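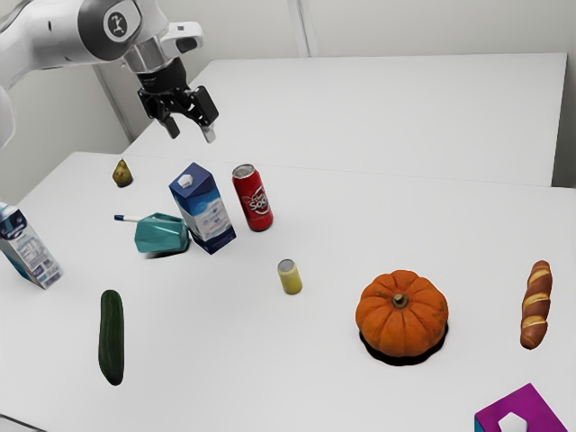 Thu 28 December

Entry by Nadiia Kravchuk, simulation bench, Tenuvside laboratory

Subject: Scene acceptance rules for the tabletop pick set, and state of the current scene.

The purpose of today's session was to bring the mixed-grocery scene into line with the draft scene rules before any further episodes are generated from it. The rules were circulated by the Clasthorpe group in two parts, and only the first part (geometry and placement) is settled. The second part (appearance and labeling) remains open to comment until March. Work recorded below should be read on that basis.

Rule 1. Every object must have a written entry in the scene sheet, including objects that are only partly inside the camera view. The previous sheet omitted the carton at the far left, on the grounds that the camera sees only its right portion. It has been added. An object the arm can strike is an object in the scene, whatever the camera shows of it. The magenta box at the near right corner is likewise partly outside the view and was already listed, although under "clutter." That category has been withdrawn. The entry now reads "box, magenta."

Rule 2. Objects are to be named by plain type and color, without reference to the asset library name. The library names are inconsistent (the small yellow can was filed under a fruit heading) and they have caused errors in the instruction text. Where the type of an object is open to argument, the sheet should use the more general word. The teal faceted piece is now "faceted object, teal." Colleagues have called it a vase, a holder and a candle stand in three separate sheets, and an instruction generated from any of those would be unfair to the policy under test.

Rule 3. Resting poses are to be confirmed after settling and before the first arm motion. Settling is fixed at 500 physics steps. No pose may be taken from the placement file. The milk carton has a slight lean in the rendered view, and the other carton is also tilted. I have not determined whether this comes from the collision mesh at the base or from the placement angle. Until it is determined, both cartons are excluded as pick targets but remain in the scene as obstacles. The bread, standing on one end, is permitted as a target. The rule asks for stable poses and does not ask for usual ones.

Rule 4. The gripper must start open and clear of all objects, with clearance measured from the lowest point of either finger and recorded in the log. The start pose above the far part of the table satisfies the first condition on inspection. The pear is the nearest concern, being just below the gripper. Clearance was read from the simulator state and entered in the log, as the rendered view must not be used to judge it. The two fingers do not present the same length from this camera, and anyone working by eye will choose the wrong one.

Rule 5. Contact shadows are to be comparable across objects. The scene does not pass. The shadow beneath the pumpkin is nearly black and spreads well past its base, while those of the other objects are lighter. Kobzar raised the same fault against an earlier build and it was closed as cosmetic. I have reopened it. A policy trained on this material could learn to find the pumpkin by its shadow, and we would have no means of seeing that in the success rate. Suspected cause: a duplicate mesh under the pumpkin. To be checked.

Rule 6. Printed surfaces. Provisional only, as it belongs to the second part. The draft requires that any lettering be either fully legible or absent at the working resolution. The red can has script that reads as something like "Soda," and would therefore fail. I propose that partial lettering be allowed on objects that are never identified by their lettering in an instruction. Comment sent to Clasthorpe.

Rule 7. Seeds. One scene, one recorded seed. The seed for the present layout is 514. Layouts adjusted by hand after seeding must be saved as a new file with a note of who moved what. The cucumber had been moved by hand in the previous file with no note.

Decision: generation is held. The intended run is 3,000 episodes under the Rarnidau configuration, and it would be poor practice to produce them on a scene with a known failure under Rule 5. A short check run of 12 episodes is permitted for timing purposes and must be deleted afterward.

The second table stays in the build with nothing on it. The rules do not address unused surfaces. I would support a line stating that they must carry collision geometry, as the arm can reach further than people assume when a plan fails.

Outstanding:
- pumpkin mesh, see Rule 5
- carton base meshes, both
- clearance log needs a units column
- scene sheet version number to appear in the episode header

We use cookies to remember your settings and measure visits to this notebook. Accept / Manage preferences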